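Notebook, bench two. October, open afternoon.

Doors at 1.30, visitors from 1.10, as is traditional. Fionnuala had the sign-in sheet and 40 lanyards, which looked optimistic until the Clesivach people turned up in a minibus and wanted one each.

Programme as run:

1.30 — Welcome from Peadar. Promised to keep it to five minutes. I have 23 written down.
2.00 — Group one to the Fustum bench for the computer teardown.
2.40 — Tea.
3.00 — Group two, same bench, fresh jokes (same jokes).

The teardown is the one everybody wants to see, so we put it on the big monitor with the wrist view up full size. Good decision. Last year people stood three deep behind the rail and saw the back of Peadar's head. Must remember to put the monitor on its own power board next time. It shared with the urn for the first half hour and there was a moment.

Questions from the floor, as near as I got them down:

Could it do a laptop? Not with those fingers.
Why not just use a person? Asked by a man from Ó Conaill who I think was sincere. Peadar gave him the long answer. I'd have given him a screwdriver.
Does it know what a hard drive is? Fionnuala said it knows where one ought to be, and that she has worked with people who couldn't manage that. Biggest laugh of the day.
How much? Referred to Trekuvstead, who had sent two brochures and no staff.

A boy of maybe ten asked why the cables were such a mess if the robot was so clever. Fair. The cables are the whole problem. A drive caddy stays the shape it was when you last looked at it. A wiring loom has its own plans, and the gripper has to come in past it without taking half of it along. I told him this and he said his uncle uses tape. Noted under future work.

For whoever sets up the next one:

— Start log for the afternoon is 1504. Don't reuse the number, the script overwrites without asking.
— The 20 minute slots are too short once anyone asks about cables. Go to half an hour and drop the slides.
— Tape on the floor for the rail. The chalk line was treated as a suggestion.
— Wrist camera exposure: leave on auto. I fiddled with it before group one and regretted it in front of a crowd.
— More biscuits. The Clesivach lot are thorough.

Peadar wants a second machine beside it next year, doing the same job by hand for comparison. He has volunteered me to be the hand. I've asked for a job description.

Stills saved off the wrist view:
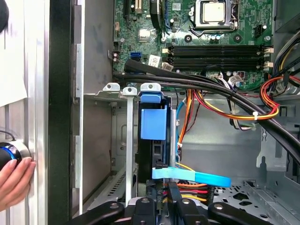
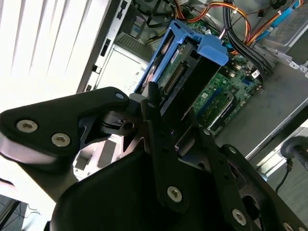
Wrist camera, gripper in at the open tower. Blue plastic on the drive caddy, cables everywhere else.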